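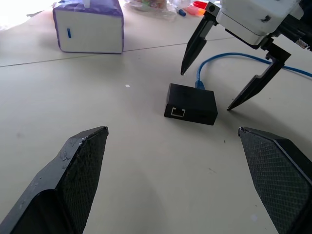
How much do I have to download before I can try this out? The starter folder has 100 short recordings in it and fits on an ordinary thumb drive, so grab that first and leave the full set for later.

Hi! I'm Lorenz Marti and I look after the data for Prikden, our student robotics project. We've been teaching two arms to do small tabletop jobs together, mostly cables and little parts, and Prikden is where all the recordings end up. The full set has nearly 300 of them (I keep finding old ones on the lab laptop, sorry, the number moves).

We use 2 names a lot, so learn them now. Romon is the script that lines up the wrist cameras with the arm positions, and Mollow is the little viewer we wrote for scrubbing through a recording.
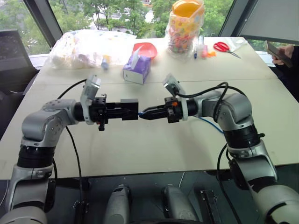

Mollow needs Romon's output, so run Romon first! I forget this every single time and then stare at a blank window. Older folders, the ones from February, use a different naming pattern and you'll have to pass the --old flag.

## Things to watch for

- Recordings marked "fuchs" come from our Fuchs practice rounds, where new members drive the arms. They're messy, and I'm pretty fond of them, but leave them out of training.
- 3 recordings have no sound track. Mollow complains, then plays them anyway.
- Grip force isn't calibrated between the left and right arms. Don't compare them.

## Using it

Class projects and club stuff, go ahead. Just put the project name in your write-up and send me a link, I love seeing what people do with it. If a file won't open, tell me its folder name and your Romon version.

Last edited 22 July 2018

This site uses cookies to remember your settings. Accept all | Manage preferences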